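Working Rules for a Shared Robot Kitchen Bench
Final project report, Group 12
Amirhossein Ghaffari, Berwyn Howells, Amanuel Araya
Supervisor: Prodromos Ververidis
Submitted 2nd April

1. Background

Our group was asked to write a set of working rules for the kitchen bench in the Eynon lab and to test whether people could follow them. The bench is used by several project groups for kitchen tasks with a single robot arm. Before this project the only written guidance was the supplier's manual and a page of notes left by an earlier group. The notes covered how to start the arm and how to park it. They said nothing about tools, liquids or who is allowed near the bench while the arm is powered.

We did not set out to write a full safety standard. The general standards for industrial arms and for collaborative arms already exist, and the university requires a risk assessment on top of them. What was missing was the layer underneath, meaning the everyday habits that decide if the bench is fit to use at the start of a session and fit to hand over at the end.

2. Method

We watched sessions by three groups and wrote down anything that made us stop and ask a question. We then interviewed Ieuan Prothero, who looks after the lab, and read back through the Povow logbook, where groups record stops and near misses. From this we wrote a first draft with 14 rules. After two rounds of comments it was cut to nine, mostly by joining rules that said the same thing.

Each rule had to pass a simple check. A person who had not read the risk assessment should be able to look at the bench and say yes or no. "Keep the area tidy" failed this check and was dropped. "No cloth within reach of a held tool" passed and was kept.

3. What the rules cover

3.1 Held tools

A manual for an arm describes the arm with its own gripper. Once the gripper is holding something long or pointed, the hazard is at the end of the tool, and the distances in the manual no longer apply. Our rule is that all clearances are measured from the tip of whatever is held. The speed limit for the session is set for the tool before it goes in the gripper, and it is written on the session sheet.

The second tool rule deals with stopping. If the arm stops for any reason while holding a pointed tool, hands stay off the bench until the operator has confirmed the stop on the pendant. Only the operator may call it clear.

3.2 The bench surface

Most of our notes from the watched sessions were about the surface below the tool. The countertop is wood and sits next to the sink, so cloths and drips end up in the same place the arm works.

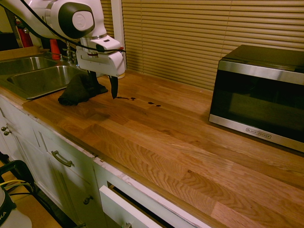 Figure 1. The arm at the sink bench with a pointed black tool in the gripper. Note the cloth at the sink edge and the dark spots on the wood to the right of the tip.

Figure 1 shows why we wrote separate rules for cloths and for spots. A bunched cloth can catch on a tip. It can also change shape between runs, so a path that was clear in one run may not be clear in the next. Cloths are now to be hung or put away before the arm is enabled, unless the cloth is part of the task and is listed on the session sheet.

Any spot or spill on the work surface has to be wiped up before a run and again before handover. We argued about this one. Berwyn thought it was too strict for a kitchen bench, where a bit of mess is normal. We kept it because a later group has no way of knowing what a spot is or how long it has been there. The rule does not ask anyone to work out where it came from.

3.3 Drawers and doors

An open drawer changes the shape of the space and gives a person standing at the bench something to walk into. The rule is that drawers and cabinet doors are closed unless the task needs them open. If the task does need one open, the operator names it out loud before enabling the arm.

3.4 Cables

Cables running along the arm are checked through the full range of the planned motion at low speed. Cables on the floor must be kept out of the place where the operator stands. We found that people checked the first kind often and the second kind hardly ever.

4. Trial

Two groups used the draft rules in their normal sessions. They filled in a one-page sheet at the start and end of each. The sheet was made in Jivgate, the form tool the lab already uses, and printed copies were kept by the sink.

The groups found the tool rules easy to follow. The surface rules were followed well at the start of a session and poorly at the end, when people wanted to leave. The drawer rule was the one most often forgotten. Amanuel suggested moving it to the top of the sheet, and it was forgotten less after that, although the trial was too short for us to say much about the cause.

One group asked for a rule on appliances kept on the counter, such as the microwave. We have not written one. It would need measurements of the arm's reach with each tool, and we ran out of time.

5. Limits

The rules were written for one bench and one arm. They have not been checked by anyone outside the university. They do not replace the risk assessment, and where the two disagree the risk assessment is the one to follow.

6. Recommendations

The lab should adopt the nine rules for a trial period ending in June, with Ieuan Prothero as the contact for changes. The session sheet should be filled in at the bench and not afterwards. New users should do one supervised handover before they book the bench alone. The appliance rule should be given to a later group, along with our notes, which are in the project folder under Group 12.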